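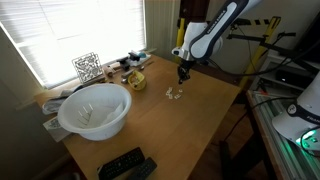

Kelemen Robotics Open Day: Your Questions, Answered As Well As We Can

Last updated September 30, 2019

Every year we get the same questions by email, usually the night before. We have put them in one place so that you can read them the night before instead.

What is the open day?

An afternoon when the Kelemen workshop unlocks its doors and lets people watch robot arms pick things up and put them down again. If you have seen films in which robots do backflips, please adjust your hopes before you set off. Ours move small objects across a table, and on a good day they move the right ones.

Do I need to book?

Yes. There are 240 places and they are free, but you do need one. Last year 400 people asked and a fair number simply turned up, which made the corridor very friendly. Places are given out in order of request. If you can't come after all, tell us, and we'll pass yours on.

How long does a demonstration last?

Each one is 40 minutes, including questions. It would be shorter if the robot did everything first time. Please arrive ten minutes early, as we start with a safety talk and you can't join halfway through it.

What will I see the robots do?

The main demonstration is called Filis, for reasons lost in an old email thread. An arm with two fingers picks up small pieces from a tabletop and tries to put them in a bowl. It sounds dull for the first minute. Then it misses one by a hair, and we have seen grown adults shout advice at it.

The second, Killosine, is about sorting. Mixed household bits go on the table and the arm has to decide what is what. Spoons are harder than you would think, being shiny and curved and never lying the same way twice.

Why is the table such a mess?

It is meant to be, mostly. A robot that can only work on a bare table is not much use in anyone's kitchen, so we leave things about: bowls, cloths, remote controls, a wooden block or two. Visitors sometimes try to tidy up. Please don't. A kind gentleman once put everything away in a drawer and we spent the rest of the afternoon laying it out again.

Can I touch the robot?

No, not while it is switched on, and it will be switched on. There is a line on the floor and we ask you to stay behind it. After the last session we power one arm down and anyone who likes can come and have a proper look, and shake it by the gripper if they must.

Is it safe?

Yes. The arms are set to move slowly and to stop if they bump into something. A member of staff has a hand on the stop button throughout. They will look bored. This is a good sign.

What are the coloured lights for?

The ring of light on the base tells you what state the arm is in. The safety talk covers which colour means what, and we'd sooner you heard it there than half remembered it from a web page.

Is somebody secretly controlling it?

We get this one every year, generally from someone aged nine. In Filis, no – the arm works from what its sensors tell it. In the last part of Killosine, yes, and not secretly at all: one of us steers the arm by hand to show how it is taught a new job. You are welcome to decide which of the two is better at it.

What happens if it goes wrong?

We say "ah", somebody types for a bit, and we start again. Out of 205 tries during last year's open day, the arm dropped, missed or nudged away more pieces than we had planned for. The full tally is pinned up by the door, in a fairly small font.

Can I bring children?

Please do. Under-12s need an adult with them. There is a low table where they can pick up blocks with kitchen tongs while wearing oven gloves, which gives a good idea of what the robot is up against. Adults may also have a go, once the children have finished.

Can I bring something for the robot to pick up?

One thing per group, small enough to fit in your palm, dry and not alive. We can't promise it will come back without a scratch. Jelly sweets have been tried and are no longer allowed.

Can I take photos?

Yes, of the robots. Please turn the flash off, as it upsets the cameras, and ask before photographing other visitors. Screens with code on them are fine too, though we can't think why you'd want to.

Will there be food?

Tea, coffee and biscuits in the Minent room across the hall, served by people. No food or drink in the workshop itself.

Is the building accessible?

The workshop is on the ground floor with no steps, and there are seats at the front of each session. It can be noisy when busy. If you would like a quieter slot, tell us when you book and we'll put you in the first session of the day.

I missed it. Will there be another?

We run a smaller one in December, with the same robots and a colder corridor. Booking opens once we have agreed on a date. Join the mailing list and you'll hear when we do.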